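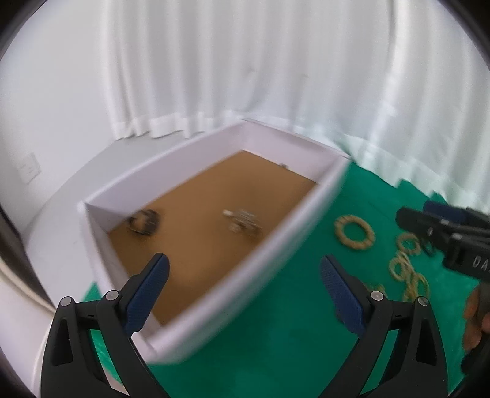 Sorting day for the small parts boxes

The craft room at Simanport opens again on March 8, 2019, and before then the small parts have to be sorted. Over the winter the shelves by the window filled up with mixed boxes, and people were spending the first part of every session digging for what they needed.

The white boxes are staying. They are tall enough that things don't roll out when you pull them off the shelf, and they stand up fine on the long table. Each one gets a flat liner in the bottom. If your liner has glue on it, turn it over. If both sides are bad, take a new one from the drawer under the sink.

We are working on the green cloth again. Beige rings show up well on it, and so does anything small and dark that would get lost on the floor. Please shake it out over the bin when you finish and fold it with the green side in.

How the boxes are divided

Rings go together by material. Woven ones, rattan or rope, have a box of their own and should not be mixed with the plain wood ones. Ruairi Ogilvie went through last year's supply and counted 154 woven rings worth keeping. The ones that have started to unravel are in a paper bag on the windowsill, free to anyone who wants to practice wrapping.

Cord and anything coiled goes in the second row of shelves. Tie it once around the middle before you put it away. Wire is separate and lives in the metal tin.

Clips, pegs and fasteners go in the shallow trays. We used to keep them loose in the same boxes as the rings, and they always ended up underneath.

Beads stay where they are for now. There are some 2000 of them in the big jar and sorting those is a job for another month.

Labels

Ruairi has printed 64 labels. Put the label on the short end of the box, facing out, and write the contents in pencil. Please don't use marker. Last year's labels had to be soaked off.

What we still need

More liners, cut to fit the white boxes. Card or thin cork will do. Two more tins with lids that close. A second pair of good scissors, to replace the ones that went home with someone after the Batik class.

If you borrowed the Karnetti pattern folder, please bring it back to the front desk. The Gondal wall hanging group needs it for their next piece and will be using most of the larger rings, so check with them before you take any from the top shelf.

Sorting starts at ten and the kettle will be on. Bring an apron if you plan to help with the glue drawer.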